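How does a sports league work?

If you follow a team, you have probably looked at a league table. It is the list that shows who is top, who is bottom and who is somewhere in between. Leagues are used in football, netball, hockey, rugby and lots of other sports.

What is a league?

A league is a group of teams that all play each other over a season. In most leagues each team plays every other team twice, once at home and once away. Playing at home means playing at your own ground. Playing away means travelling to the other team's ground.

Let's use a small league with four football teams: Amar, Prorkdale, Whiteley and Varia. Amar has to play three other teams, twice each. That makes six matches. When all four teams have played their six matches, the season is over.

How do teams get points?

In football, a win is worth three points. A draw is worth one point to each team. If you lose, you get no points.

Suppose Amar wins four matches, draws one and loses one. Four wins make 12 points and the draw adds one more, so Amar finishes with 13 points.

Other sports do it differently. In rugby union a team can also earn a bonus point for scoring a lot of tries.
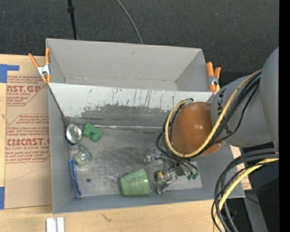

Photo: Whiteley Picture Desk

What if two teams have the same points?

Then we need another way to put them in order. Many football leagues use goal difference. To work it out, take the number of goals a team has scored and subtract the number it has let in.

Prorkdale scored 11 goals and let in 7. Its goal difference is 4.
Varia scored 9 goals and let in 8. Its goal difference is 1.

If both teams have eight points, Prorkdale goes above Varia in the table.

What are promotion and relegation?

Big leagues are often split into divisions, one above another. At the end of the season the best teams in a lower division move up. This is called promotion. The teams at the bottom of a higher division move down, and this is called relegation. The top division has nowhere higher to go, so the team that finishes first there is the champion.

Who goes to watch?

Some grounds are small. Prorkdale's ground holds 4,000 people, and 3,079 came to the last match of the season in April. Varia's ground holds 900. A youth match might have 200 people standing along the touchline, mostly families.

Words to know

Fixture: a match that has been planned for a certain date.
Draw: a match that ends with the scores level.
Season: the part of the year when league matches are played.
Division: one level of a league.

Page last updated: 2023-01-04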